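Workshop tips: trying out grippers without losing the will to live

We keep getting asked which gripper fingers to buy for a two-armed bench setup. Buy none until you've borrowed a few. The ones that look best in the catalogue have a habit of sulking once there's something small to hold.

Write down what you want picked up before you open a single box. Otherwise you'll test on whatever the gripper is good at, and every gripper is a genius with a foam ball.

Change one thing at a time. Severyn Onyshchenko swapped the fingers and the controller on the same afternoon in April, got 200 lovely grasps, and still can't say which of the two to thank.

Dutetti fingers versus Praltura fingers: we gave each pair 1,000 tries at the same small parts. Praltura managed 900 clean ones. Dutetti managed fewer and left a grey smudge on everything it touched, like a toddler with a biscuit. On soft things the order flipped, so keep both if the budget stretches.

Cover the table. A textured cloth stops small parts skating off to the far side, and a finger that comes down too low meets something forgiving. Pick a plain colour. Xóchitl Cárdenas tried a floral tablecloth from the Endwood op shop and the camera spent a morning finding objects among the petals.

Leave odds and ends on the cloth once the easy runs are done. Feathers are a nuisance to grip and an excellent cure for overconfidence.

For handovers, let one arm hold still and bring the other to it. Two arms moving at once is very impressive right up to the crunch. Start with the gap wide and close it in small steps, and go slower than your dignity would like.
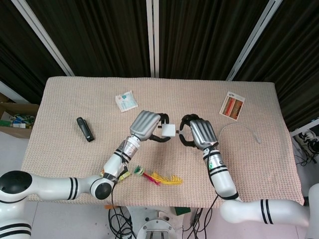
Left gripper holding the white cube, right one open beside the pin.

Cables -- run them along the arm and leave slack at every joint. Then move the arm through its full reach by hand, with the power off, and see where it pulls. Do this 3 times. The snag is always on the third.

Label your finger sets and keep each in its own tin with its own screws. Arriaga screws look the same as everyone else's and fit nothing.

Last updated June 26, 2022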